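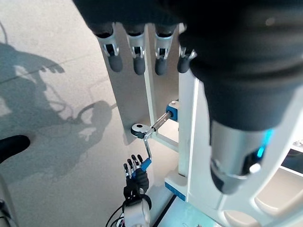 # Project Huro: Following a Ballot from Hand to Count

Our question sounded easy in March: if a student council election ends up close, can anyone show where every ballot was between the voting table and the final count? We picked the council election at Umali College because it still runs on paper, and we got permission to watch the whole evening. It was so much more fun than we expected!

The voting tables handed out 271 ballots, and 260 came back in the boxes. That gap looks alarming until you read the sign-out sheets, which show that some voters took a ballot and left with it (the rules allow this, and we didn't know that).

## What we tracked

We wrote down each time a box was moved, opened or sealed, and who signed for it. The sheets were from the Rakum handbook, with two columns we added ourselves: time sealed and time opened.
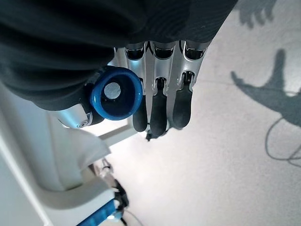 The second column was the one that paid off. Two boxes from the Sellalus dorm were opened before the log said they had arrived, and for a while we thought we had found something huge. Then we compared clocks. The one in the dorm lobby was 16 minutes fast, and once we corrected for it the order made sense again.

## Seals and tags

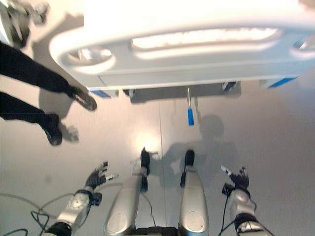 Sealing was the weakest part of the night. The seals were white strips on white boxes, and from across the counting room we couldn't tell a sealed box from an open one. Our favorite fix is a colored tag on a short cord, like the small blue one hanging under the white frame, which shows up well against the pale floor. We tried this with craft string and loved it.

## The recount

We recounted one race by hand on Monday, working in pairs and reading each ballot aloud. The winner had 199 votes both times. We'd still like to repeat it with a closer race, and next time we'll check every clock before the doors open.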